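3.2 Sorting stations and crates

I'll start with the furniture, because the furniture decided more of our results than I'd like to admit. When we began the Plavden study in July, I had a nice tidy idea of what a sorting station for old electronic parts should be: a table, good light, and somewhere to put things. The "somewhere to put things" part ate most of the first month (and a fair bit of my patience).

The table itself was easy. We went with plain white tops at both of our sites, Trumenby and Pondholm, because small dark parts show up so well on white, and a lost screw is a lot easier to find. The crates were harder. We tried shallow trays first and everybody hated them, me included, so we moved to big blue plastic crates set along the back of the table, where you can drop a part in without looking up for long. A low metal rail runs between table and crates. I can't say enough good things about that rail! Parts that roll or slide toward the back stop there, and people soon began using it as a kind of parking line for the next thing to be sorted, as with the emergency stop switch in Figure 1. 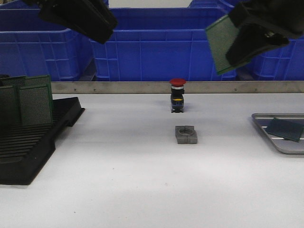
Figure 1. Sorting station with an emergency stop switch near the rail and a green perforated board above the table.

The stock we worked with came to 1108 parts, most of it boards, switches and bits of wiring from retired control panels. I picked the mix on purpose to be annoying. A perforated prototyping board is flat and light and could reasonably go with "boards" or with "blank stock", and our sorters argued over that one all the way through. A push-button switch is chunky and obvious, and still it ended up under two different headings depending on who was asked. We kept the arguments in the notes, and I come back to them in Section 5.

For labels we used the Gashi scheme, which gives each crate one plain word and leaves the hard cases to the person at the table. I like it a lot, mostly for how little you have to explain before someone can get going (20 minutes at Trumenby, including coffee).

Crate layout is the other thing I kept fiddling with. A single row is lovely to work with and fills up way too fast, so we put a second row behind the first on the same rack. The front crates take the common parts and the back ones take whatever turns up less often. 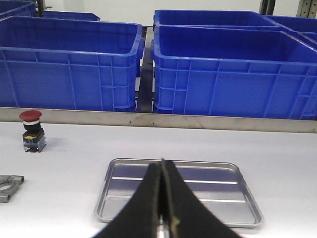 Figure 2. Blue crates in two rows on the rack, with the steel rail along the front.

The cost of this is reach. People with shorter arms told us the back row was a stretch, and I'm one of them, so I believed it right away. We also learned to leave a gap between neighboring front crates, wide enough to lift one out without dragging the next one along. At Pondholm the gap was tighter, and swapping a full crate there was a two-person job until we moved the rack supports.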